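Print this page | E-mail this article

We use cookies to improve your visit. By continuing to use this site you agree to our cookie policy.

What a hospital kitchen cooks when nobody is hungry

Monday, May 15, 2023

The head cook at Lawal Memorial starts work at 4 in the morning and says the first job is always the same: read the diet sheets.

"People think we start with the oatmeal," she said. "We start with paper. Who can't have salt, who can't chew, who isn't eating at all until after surgery."

She has worked in the kitchen for 14 years. It sits in the basement of the Ganholm Street building and sends up 2,000 meals on a full day, counting staff lunches. Before that she cooked at a steakhouse, where she said the work was faster but the customers were easier.

"At the steakhouse, they came in hungry. Up there, half of them don't want anything. They feel sick, or the medicine makes everything taste like pennies. You have to get them to take three bites."

Her answer has mostly been broth. The kitchen used to buy a powdered base from Presa, and patients sent it back. She asked for permission to make chicken stock from bones and was told to try it for a month. That was in November, four years ago, and the big kettles have been going ever since. 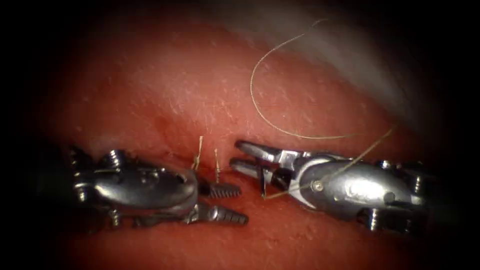 Surgical patients usually get the stock first, then gelatin, then something soft like scrambled eggs or mashed potatoes. She would drop the gelatin if it were up to her.

"I've asked," she said. "Some people love it. The lemon comes back untouched, so I quit ordering lemon."

The hardest meals to get right are the pureed ones. For a long time they went up as three scoops on a plate, and families complained. The kitchen now uses Starico molds, which shape pureed carrots and chicken before they are reheated. She was against the idea at first because of the extra washing.

"It's a lot of washing. But a man's daughter called down and said he ate his whole supper, and she wanted to know what we did. We put it in a mold, that's all we did."

Trays have to leave the kitchen hot enough to survive two elevators and a long hallway. She blames the elevators for most of the complaints she gets. Toast doesn't make it, she said, and she has stopped trying to fix that.

Her oldest regular turned 98 during a stay this winter and asked for a fried bologna sandwich. It wasn't on the menu. She walked to the store on her break, bought the bologna and cleared the sandwich with the dietitian.

"He sent back the crusts," she said.

At home she hardly cooks. Her husband makes dinner, usually chili or pork chops, and she eats whatever he puts down.

"I don't say a word about it," she said. "Well, I say something about the salt."

Related articles
Night shift at the Ganholm Street laundry
Why the cafeteria closed its salad bar
Readers' recipes: chicken and rice
Parking rates to change at the east garage

Sign up for our weekly newsletter. You can unsubscribe at any time.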